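Re: [Clurnard-list] Folding before the swap, yes or no

On Wednesday morning, someone at the Munska end of the list wrote:

> I know we've been round this before, but can we please settle
> whether clothes should arrive at the November swap folded? Last
> time half the tops turned up in a wad at the bottom of a garbage
> bag and it took until lunch to get the first rail sorted. I'd be
> in favour of a rule. Folded, in thirds, sleeves in, or it goes
> home with you.
>
> Also, what is everybody folding ON? I've been using the end of
> the bed and my back has opinions.

I'm against the rule, mostly on the grounds that I'd be the first person it caught. I have been folding my own shirts for the whole of my adult life and I'd describe the results as rectangular in spirit. If we start turning people away at the door over a sleeve, we'll have a very tidy swap with nine shirts in it.

That said, I take the point about the garbage bags. Last November's intake was 1,247 pieces (it's on the tally sheet, which I did not enjoy typing up), and a good 800 of those were tops of one sort or another. Jeans forgive you. A pair of jeans that has spent a week in a bag comes out looking like a pair of jeans. A soft top comes out looking like something you'd use to dry the dog, and then it gets left on the rail, and then it comes back to my garage.

So, no rule, but I'd happily see a note go out with the reminder. My method, for whatever it's worth, is to put the thing down flat and look at it before folding anything. I realise this sounds like advice from a fridge magnet. But most of my bad folds began with me picking a shirt up by the shoulders, giving it a heroic shake and hoping to land the sleeves somewhere near the back. Soft fabric doesn't care for heroics. It wants a table, and a pale one if you can manage it, so that any marks have been seen by you before they're seen by the person taking it home.

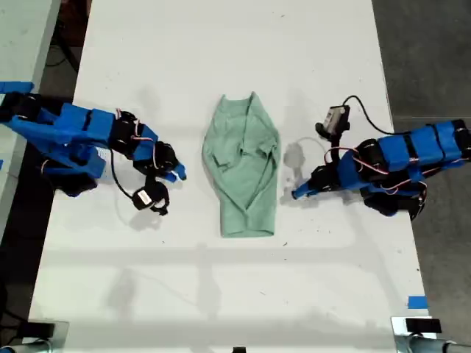 Then it's the creases. Flatten from the middle outward with the side of your hand, and fish out any sleeve or bit of collar that has tucked itself under, as a lump in there will still be a lump when you've finished. Sides in, sleeves back along the body, bottom up to meet the top. Curved hems are a nuisance whichever way you go about it. I used to tug mine straight, which only moved the problem round to the seams, and these days I fold the curve up inside where it can be as curvy as it likes.

On thirds versus halves: I know there are strong feelings. Thirds stack better in the Gisler crates and halves are quicker. I do thirds for the first dozen or so, when I still have my self-respect, and halves from there on. If anyone wants to be pure about it, my crates are in the garage and they're welcome to come over and redo the lot.

As for what to fold on, please stop using the bed. It's too low, it's too soft, and you end up folding the doona cover in with the cardigan. A kitchen bench is the right height for most people. I did try one of those Prirnex folding boards, the hinged sort, and it made beautiful parcels out of medium T-shirts and complete nonsense out of everything else. It's under the sink now, holding back the spare dishcloths. Anyone who wants it can have it.

Two other bits of business while I have you. We're short of hangers again. I've got 100 put by, but that won't get us through the first rail, so if yours are breeding in the wardrobe please bring them along. Wire ones are fine for shirts and no good at all for knits. And could whoever borrowed the clothes steamer in autumn let me know if it's still going? I don't need it back yet, I'd only like to know whether to keep telling people we own one.

I'll draft the folding note tonight and send it round, unless somebody who can fold would rather write it. It will say "please" and it will not say "thirds".

Cheers from the garage

--
Clurnard-list: clothes swap, mending and odd socks
Replies go to the whole list. Please trim what you quote.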